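Catville Makers Help
Robots and automation

Teaching a pick from a clear shelf by remote control: why are my demos so uneven?

Catville_Wren
Hello all, and thank you in advance for reading what I'm afraid is a rather long post! I'm trying to teach our arm to take a box off a clear acrylic shelf and hand it over. I drive it with a small hand-held controller, record each run, and train on the whole pile. So far I have 14 runs I'm happy with and a great many more I'm not. My trouble comes at the mouth of the shelf. I bring the open gripper up to the front edge, and then I dither. Sometimes I go straight in, sometimes I back off and fuss with the height, and I suspect the arm is learning my fussing along with everything else. 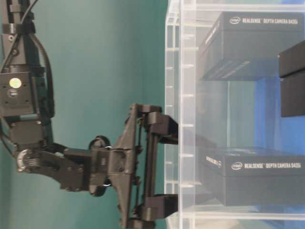
Abelardo Lagos
Oh, I know that dithering well! What cured me was making the stop part of the task. Bring the gripper up to the edge with the fingers open, let go of the controls, take one breath, and then go in along a single straight line. If the height is wrong, throw the run away and start over instead of fixing it on the fly (it feels wasteful, I know, but you'll be glad later). I'd keep a few runs where you begin too high or too low on purpose and correct smoothly, so the arm sees what a good recovery looks like. Save those in their own folder so you can train with and without them.

Clear plastic is hard on the person driving, too. When I worked on our shelf at the Brurnholm workshop I kept misjudging the depth from the video and bumping the front. A strip of colored tape along the edge helped me no end, but if you do that, leave it there for every run and for testing as well.

sulora_fan
more data. we did 1000 runs and it was fine after that

Cabral Street Robotics
I'd gently disagree with the reply above me, having sat through 1587 runs of a very similar job. We had three people driving, each with their own habits, and the arm picked up a muddle of all of us. We got further once we agreed on one way to approach and had the same person do a whole batch. Before you record any more, play your 14 good ones back to back and write down how long you wait at the shelf in each. If the waits are all over the place, start there. Also check the delay on your video feed! Ours was bad enough that we were all stopping short and creeping forward, and we had been blaming our nerves for it since November.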